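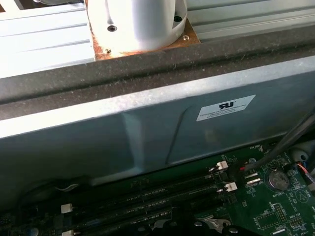
Memory slots and coin cell, marked BATTERY1 on the board.

Forkell Community Forum > Equipment Refurbishment > Desktop towers

nsoliman
Members are asked to comment on the draft procedure for the May intake. The draft has the cell replaced in every tower before the memory is handled.

berrada_depot
I do not support replacement in every case. Our depot tests each cell and replaces only those that fail. Of 289 towers, 9 required a new one.

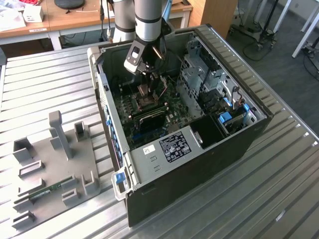
The tower should also be laid on its side before any work on the memory, and the draft should state this.

likari_stores
I must disagree on testing. A cell costs less than the labour of a return visit.

nsoliman
Both views are noted. Step 2 will now read "test or replace". Modules taken out are to be placed in a holder, never on the bare bench.
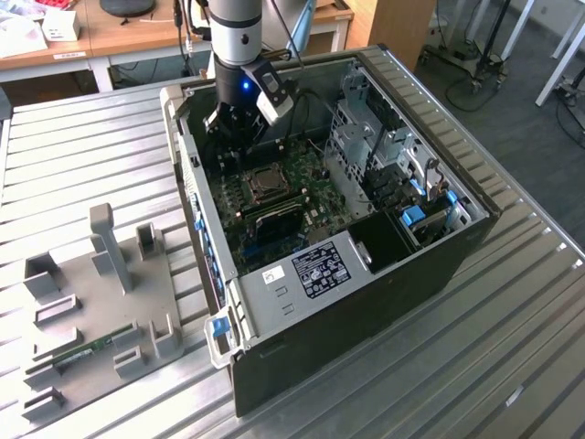
Green memory module in the grey holder beside the open tower.

berrada_depot
Agreed on the holder. My objection to blanket replacement stands.

Nabila Soliman (nsoliman)
Recorded. Comments close at noon.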